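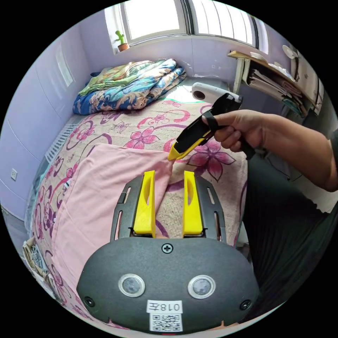
Página 2

Quiénes somos

Walley es una escuela de tareas de casa. Suena raro dicho así, ya lo sabemos, pero es exactamente lo que hacemos: enseñamos a hacer camas, a doblar toallas, a guardar mantas y colchas, a ordenar un dormitorio para que dé gusto entrar en él. Empezamos en un piso prestado, con dos camas y un armario que cerraba mal, y desde entonces no hemos parado de doblar cosas.

La idea fue de Ehsan Mousavi, que llevaba años trabajando en lavanderías de hotel y que un buen día quiso enseñarle a su sobrino, recién llegado a la ciudad para estudiar, cómo se pone una sábana sin que se salga por las esquinas. El sobrino se lo contó a sus compañeros de piso, los compañeros a media facultad, y en mayo ya había un grupo esperando en la escalera (¡con sus propias toallas bajo el brazo!). De aquel grupo salió el primer curso, que se llamó Plolier y que se sigue llamando así aunque ya casi no nos acordamos de por qué.

Cómo trabajamos

Nos gustan los dormitorios de verdad. Paredes color lavanda, un radiador blanco junto a la cama, una sábana beige con flores grandes en magenta y rosa, una toalla rosa extendida encima, la colcha doblada al fondo, cerca de la ventana, y en el alféizar un cactus de juguete en su maceta de terracota. En un cuarto así se aprende muchísimo más que en una mesa de aula. La cama es más ancha que los brazos, la luz te da de frente, siempre hay algo encima del colchón que conviene quitar antes de empezar, y hay que decidir dónde se apoya cada cosa mientras se dobla la siguiente.

La toalla es nuestra primera lección y la que más nos divierte. Se extiende bien plana sobre la cama, se alisa con la palma desde el centro hacia fuera y se busca una esquina. Una sola. La gente suele agarrar dos a la vez y tirar, y entonces la tela se tuerce y hay que volver a empezar. Nosotros pedimos que se coja la esquina con suavidad, que se lleve hasta su pareja y que se mire un momento antes de soltarla. Luego se dobla a lo largo, otra vez a lo largo, y en tercios. Hay quien prefiere enrollarla y nos parece estupendo, ¡en un cajón estrecho caben mejor!

Después vienen las colchas, que son otro mundo. Las estampadas con flores azules, verdes, amarillas y marrones tienen a muchos defensores en esta casa, entre ellos Ehsan, que sostiene que un estampado alegre perdona un pliegue mal hecho. Una colcha gruesa no se deja doblar con la misma precisión que una toalla, y tampoco hace falta: basta con que quede recogida al pie de la cama y que por la noche se pueda abrir de un tirón.

Los cursos

Plolier es el curso de iniciación y dura 2 tardes. Se hacen toallas, fundas de almohada, sábanas encimeras y la temida bajera ajustable. Se viene con ropa cómoda y sin reloj, que engancha los hilos.

Canosetti es para quien ya tiene soltura y quiere ordenar una habitación entera: armario, cajones, mesilla, lo que se acumula en la silla. Trabajamos por parejas y cambiamos de pareja a mitad de la tarde. Salen amistades de ahí, y alguna discusión muy seria sobre calcetines.

Mosoti es nuestro taller itinerante. Vamos a residencias de estudiantes, a asociaciones de vecinos y a casas particulares, con una bolsa de textiles por si en el sitio no hay bastante. Nos encanta ir a las casas, porque cada una tiene sus manías y siempre volvemos con algún truco nuevo.

Por las clases han pasado ya 2,000 personas, y en el ropero de la escuela guardamos 400 piezas entre toallas, sábanas, mantas y colchas, casi todas donadas. Hay de todos los colores, y las de flores son las primeras que salen del estante.

Lo que nos importa

Que se pueda repetir en casa. No vendemos cajas, ni separadores, ni perchas especiales. Si una manera de doblar solo funciona con un accesorio, la dejamos fuera del programa. También nos importa que cada cual salga con su propio método: hay alumnos zurdos, alumnos que doblan sentados, alumnos con poca fuerza en las manos, y a todos les buscamos la vuelta. Nos lo pasamos muy bien buscándola.

Las donaciones de ropa de cama se recogen en la entrada de la escuela, lavadas y, si puede ser, sin doblar. ¡Así practicamos!

Texto revisado el 2019-10-23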